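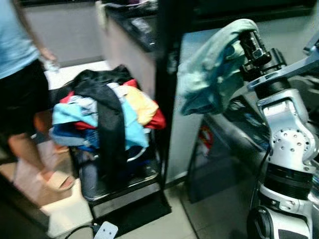

## 4. Sorting the laundry before the first wash

This section explains how to empty a full laundry bin and divide the clothes into loads. Please read it to the end before you start the Trateck washing machine for the first time. Setting the programmes is explained in section 5.

### 4.1 Preparing the place

1. Put the bin on its stand, so that the bin stands level and does not rock when you pull clothes from it.
2. Lay the floor mat flat in front of the stand. Press down any corner which is turned up.
3. Look at the floor near the bin. If there is a power strip or a cable, move it to the wall side before you carry clothes over it.
4. Keep a free place on the floor or on a table for the sorted heaps. A clean bed sheet can be laid under them.

> **Caution:** Do not put damp clothes on a power strip, also not for a short moment. Do not pull a cable from under the laundry. Lift the laundry away first.

> **Caution:** Tiled floor can be slippery when water falls on it. Wipe the floor dry before you continue.

### 4.2 Emptying the bin

A bin which is filled higher than its rim must be emptied from the top. Long garments often hang over the side and reach nearly to the base, like the black one here, and these are the first to be taken away.

1. Take hold of the hanging garment close to the rim with one hand. Hold back the rest of the heap with your other hand.
2. Lift the garment upwards and not to the side. If you pull it down, the heap can follow it.
3. Take the pieces from the top, one after another, and shake each one lightly.
4. When the heap is lower than the rim, you can tip the bin and take out the remaining pieces together.

**Note:** If a piece does not come free, stop pulling. A sleeve or a strap is probably caught around another garment.

### 4.3 Making the loads

Divide the clothes by colour first and by fabric second. The care label is always more important than the table below.

| Heap | What belongs in it | Temperature |
|---|---|---|
| A | White | As on the label |
| B | Light blue, pale yellow and other pale colours | 30 or 40 °C |
| C | Black and dark navy | 30 °C |
| D | Red | 30 °C |
| E | Denim | 30 °C, turned inside out |

1. Begin with the red pieces. In a mixed heap they may lie directly under a pale garment, and one forgotten red sock is enough to make a whole load pink.
2. Put the pale colours together. Light blue and pale yellow can be washed in the same load after they have been washed separately two times.
3. Put black and dark navy together. Dark denim should stay apart for the first washes.
4. Garments with white and coloured parts go to heap B. Do not put them in heap A.
5. If heap D is very small, keep it for the next wash day or wash it by hand.

### 4.4 Checking each piece

- Empty all pockets. Paper handkerchiefs leave small white pieces on dark clothes, and these are difficult to remove.
- Close zips and hooks.
- Open the buttons of shirts.
- Turn printed T-shirts inside out.
- Treat stains now, while you have the garment in your hand. Leave the stain remover on the fabric for 7 minutes, unless its own label says something different.

**Note:** Heavy items such as denim become much heavier with water. Fill the drum only halfway when you wash them.

### 4.5 After sorting

1. Wipe the inside of the empty bin with a cloth and let it dry.
2. Shake the floor mat outside and lay it back.
3. Put the heaps which must wait back into the bin, with the darkest colours at the bottom. Damp towels must be hung up first.
4. Do not fill the bin above the rim again. If the lowest clothes are pressed for many days, they get creases and an unpleasant smell.

For the size of each load, see table 17 in the appendix.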